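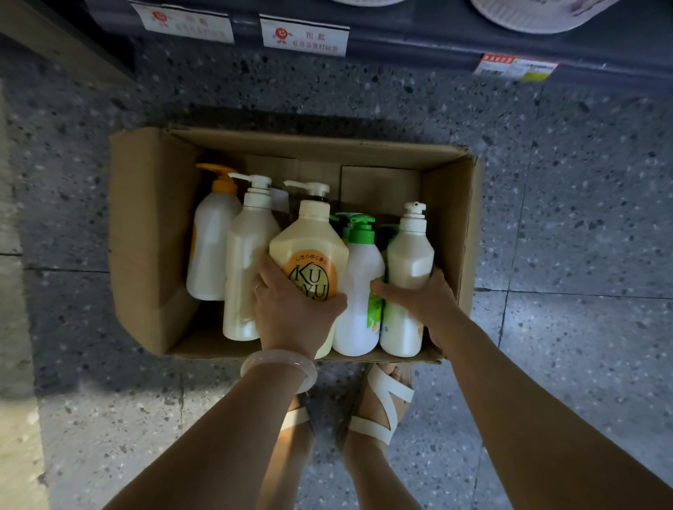 Tutska Shelf Carton, open top, wide
For shops, pharmacies and stock rooms

The Tutska shelf carton is a wide rectangular box in brown cardboard, made for tall bottles with a pump. Body wash, shampoo, hand soap and similar goods stand upright in it, in one row, and the pumps stay free above the bottles. You put the carton on the floor in front of the shelf, fill it from above and carry it to where you need it.

We designed it together with three small shops that sell bath products. They told us the same problem: the normal moving box is too deep. When you take a pump bottle out of a deep box you must pull it by the pump, and after some time the collar becomes loose. In our carton the hand reaches the shoulders of the bottle without difficulty.

What it is good for

– Taking bottles down from a shelf before cleaning
– Moving one product line to another place in the shop
– Keeping returned or older stock separate
– Bringing refill bottles to a bathroom, gym or guest house
– Storing pump bottles in a cupboard at home

It is not a shipping box. For sending by post please look at the Votach mailer, which has a full lid and inserts for each bottle.

How many bottles go in

A row of five large pump bottles is what we recommend. Bottles are not all the same, of course. One brand has narrow, sloping shoulders, another is broad and angular, and the broad one takes more place than you think. If you mix brands, start with the widest bottle in the center and put the slimmer ones to the sides. The nozzles can all be turned to one side, so that they do not press on the neighbor. With a long nozzle this is really worth doing.

Smaller items, like sample packs or travel sizes, can go behind the necks of the large bottles. Please do not lay a full pump bottle on its side. The pump can open a little, and cardboard does not forgive liquid soap.

Material

Brown cardboard, not printed, without plastic film. The flaps are part of the box and can be folded outward during filling or folded in to make the walls more stiff. The sides will bend outward when the carton is full and has been used many times. This is normal for cardboard and does not mean that the carton is finished. The upper edges become worn first, usually at the corners where people take hold of it. A strip of paper tape over the edge will help for a long time.

When the bottom becomes soft or a corner is torn through to the base, please take a new one. The old carton can be recycled with paper, if there is no soap in it.

Packing from the shelf

1. Put the carton on a flat, dry floor, directly below the shelf edge. Tiles are fine.
2. Open all flaps and press the bottom flat with the hand.
3. Lock the pumps, if the brand has a lock. Turn the nozzles to the same side.
4. Hold each bottle by the body. Use both hands for the large ones.
5. Set the bottles in from the left to the right and push them together gently, so that they support each other.
6. Turn the front labels up or to you, if you want to read them later without lifting.
7. Lift the carton from below, never by the flaps.

With several cartons, write the product name on the long side with a thick marker. Colored pumps are also a good help: many brands give each scent its own color, so you can find the green or the orange one from above without reading anything.

Order quantities

The carton comes flat, in bundles of 100. From 1,000 pieces we can make the width to your measure, and from 2,000 pieces we can also print your shop name on one side. Printing is in one color. Single cartons are sold only at our counter, open on Saturday in the morning.

Goes well with

Seyoum paper tape, brown, for the edges and for the bottom seam
Cerkari label cards, blank, to put on the long side
Votach mailer for pump bottles, with lid

Questions from customers

Can I put one carton on top of another? Empty, yes. With pump bottles inside, no – the weight would rest on the pumps.

Can it stand in a wet room? For an hour, yes. For storage please choose a dry cupboard.

Do you send samples? Yes, one flat carton per shop. Write to us with your address and the name of the bottles you sell, and we will check the width before you order.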